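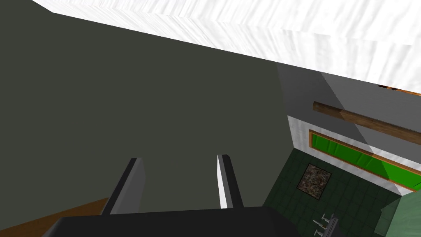 Dark gray wall, white ceiling.

December, a little before midnight

Drove the Zasow today. Radu Zamfir had it up from Nornville on a trailer, which should have told me something about how far he trusts it. He says 200 horsepower. Valentin Enache says Radu has never owned a dyno and gets his numbers by listening.

It started on the sixth try. The clutch has two positions, parked and departing, and I departed across the gravel in front of Siriporn Luangrath and her very clean coupe. She was nice about it. She has been nice about it four times by text since.

Once moving, though, what a silly, lovely thing. No roof, no heater, a gearshift like a rifle bolt. I took it out on the Jirklow road and back, 29 miles, and lost contact with my ears at mile six. Third gear pulls so hard you forget that fourth isn't reliably there. The steering talks the entire time. So does Florin, who rode along and called out every pothole just after we'd hit it.

The brakes are from an earlier, more hopeful period.

Radu wants to sell. He hasn't named a price, he just keeps saying he'd hate to see it go to a stranger. I've known him long enough to be charged extra for that. 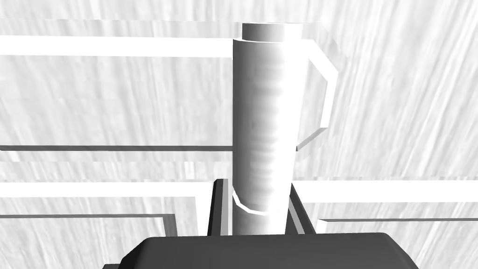 Later, can't sleep

Did some math on the back of the insurance bill. If I sell the wagon I can have the Zasow and no way to carry groceries. Paraschiva Preda would rent me half her garage for 161 a month, and the other half is her brother's boat, so I'd be climbing in over a propeller.

Told myself I'd wait until spring. Then looked up what a helmet costs.

Call Radu before noon. Ask about fourth.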